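Boards > Residence Halls > Furnishings and Storage

Use of desk drawers for clothing, Cirnen Hall

Limum
Residents are asked to comment on the proposal that desk drawers be used for small clothing while wardrobe shelves are refitted. The work is scheduled to take 13 days. Socks and underwear would be placed in the drawers, and larger items would remain in the wardrobes.

Clukix
I must object. A desk drawer is intended for papers. Residents who study in their rooms will have nowhere to keep them.

Janssen
The objection is noted, but I do not share it. In room 169 the papers went into a box under the bed and the drawer was cleared for clothing. Sorting should be done on the desktop, with a tray, before anything is put away. Folded items stand on edge, darks at the back.

Clukix
A bare drawer bottom may snag knitwear. Will liners be supplied?

Limum
Liners may be requested at the front office until December 20. 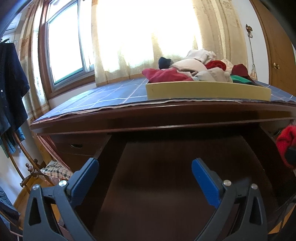 Cirnen_6
Liners should be required for every drawer, including those used only for socks. I would also ask that the sorting trays remain in the rooms after the shelves are finished.

Recent topics
Wardrobe keys and replacements
Laundry room hours in December
Care of lace curtains
Request for additional coat hooks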